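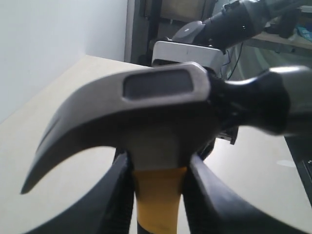

Skilley tool handling trial, second progress report
March 13, 2022
To: Ljubica Vasić
From: Thắng Lương

You asked for a straight answer on whether the arm is ready to put tools away in the Ekanar store. It isn't, and I would not pay for the next stage on the current plan.

We ran 100 attempts with the hammer, picking it up off the table and hanging it on a peg. It got there 78 times. Tirkov's sales sheet would call that a good result. A new hire who dropped one hammer in five would be gone by lunch.

Most of the misses came at the peg. The fingers hold well enough close under the head, where the grip is short and the weight sits between them. Farther down the handle the head swings and the arm has no idea it has happened. Baysal wants softer pads. I doubt that pads are the problem, but they are cheap and we have ordered 2 sets.

Please also keep in mind that every run began with a person laying the hammer down in much the same spot. Customers leave them on paint cans.

Spending since the last report was $600, nearly all of it on pads and pegs. Screwdrivers have not been tried. I would like to hold the store visit until August and do the peg work over first. If you would still prefer to go sooner, I need to know before we book the van.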